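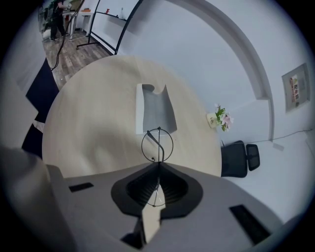 Raphaël Moulin asked at the first session whether an operator needs any robot training before picking up a Plunora. None is needed to record usable motion. The operator closes the fingers by hand, moves the object, opens the fingers and sets the tool down. What takes practice is pace, and most first-time users move too fast.

Plunora hand-held gripper
Maker: Sodska
Category: demonstration and teaching tools
Status: in production, orders open
Demo site: Troncoso, second floor

Overview

Plunora is a gripper held and worked by a person. It records the path of the hand, the opening of the fingers and the view from the tool while a task is carried out. The recordings are used to teach the same task to an arm fitted with a matching gripper. No arm has to be present during recording.

The housing is gray and matte. Units can be used singly or as a pair, one per hand. A square black-and-white marker plate can be fitted so that one unit can be located in the view of another. The plate must be kept clean and flat. A bent corner will shift the position reading and should be treated as a failed plate.

Specifications

Finger opening, maximum: 87 mm
Rated object weight: 200 g
Recording time per charge: 40 minutes
Warm-up before first use: none
View: wide angle, circular
Operating temperature: indoor use only
Storage: removable card, one per unit
Fingers: interchangeable, two screws each

The rated object weight applies to level carrying. For tilting or pouring tasks, use half. Heavier objects will not damage the tool but the fingers flex under load, and the opening value recorded will be smaller than the true one.

Open day at Troncoso

The tool can be tried before ordering. The last open day was held on August 28, 2020, and the next is planned for September. Sessions run for 20 minutes and take place in an ordinary furnished office, on a table, with chairs and cables left where they normally are. Sodska does not use a fixture table for demonstrations. A clear bench with a plain backdrop gives better tracking than a customer will get on site, and the results from it are of little use when planning a purchase.

A session covers the following:

Fitting and zeroing the fingers
Single-hand pick and place
Two-hand work with the marker plate fitted
Playback and rejection of bad recordings

Visitors may bring their own parts within the rated weight. Sharp or oily parts should be mentioned when booking. Glass is accepted if it is empty.

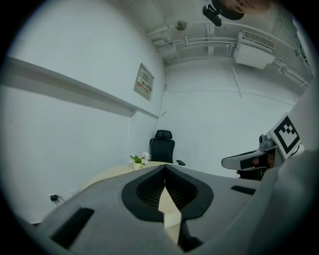

One visitor objected that two units in the same space must get in each other's way, and that the outer hand would hide the marker for much of a task. Partial cover is common. Short losses are filled from the motion sensor in each unit. A loss longer than two seconds is flagged in playback, and the recording should be repeated. Operators who keep the marker side turned toward the other unit see few flags.

Room conditions

Even ceiling light is preferred. Direct sun across the marker plate causes dropouts at any distance. Plain walls are acceptable, but at least a few fixed items such as wall plates, posters or pipework should stay in view, as the position estimate relies on them. Chairs may remain in the room if they are not moved during a recording. People may walk past. They should not lean over the table.

Supplied with each unit

Gripper with fingers fitted
Marker plate and spare
Charger and lead
Storage card
Zeroing gauge
Printed setup sheet

Sold separately

Retwood finger blanks, uncut, for customers who shape their own fingers. Blanks are sold in pairs and must be zeroed again after cutting. Mounting holes are predrilled. Do not enlarge them.

Carry case for two units. The marker plates must be removed before the lid is closed.

Booking

Open day places are booked through the Troncoso front desk. State whether one or two operators will attend, and whether left-hand use is required. Recordings made during a session can be taken away on a card supplied by the visitor. Cards are not kept at the site, and copies are deleted once the session ends.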